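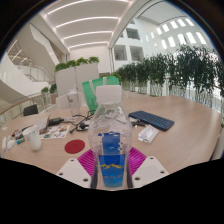

Bottle between the fingers, big table upstairs.

praseck_61
Transparent stuff is killing my pose estimates. Mug, fine. Clear bottle, the depth drops out wherever there's no label and the planner picks a grasp in thin air. I've got 100 demos and I'm training on RGB only now, but Saeed Mohammadi on our team reckons I should keep depth in and mask the holes. Anyone tried both?

flarn
Tried both, go with Saeed. RGB only was fine until we moved tables, then it fell apart.

carnus80
Disagree! RGB with a wider crop beat masked depth for us. I'd look at your SLAM first – glass railings and long ceiling lights are horrible for tracking.

praseck_61
Hmm, fair point on tracking. I did lose it twice near the railing end.
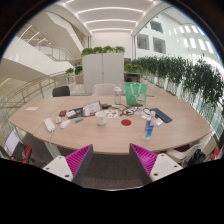

So I'll rerun the mapping pass slower, keep the clutter where it is, and throw out any demo where the track jumps. Then I'll train one of each and post the numbers.

flarn
Same seed for both please :)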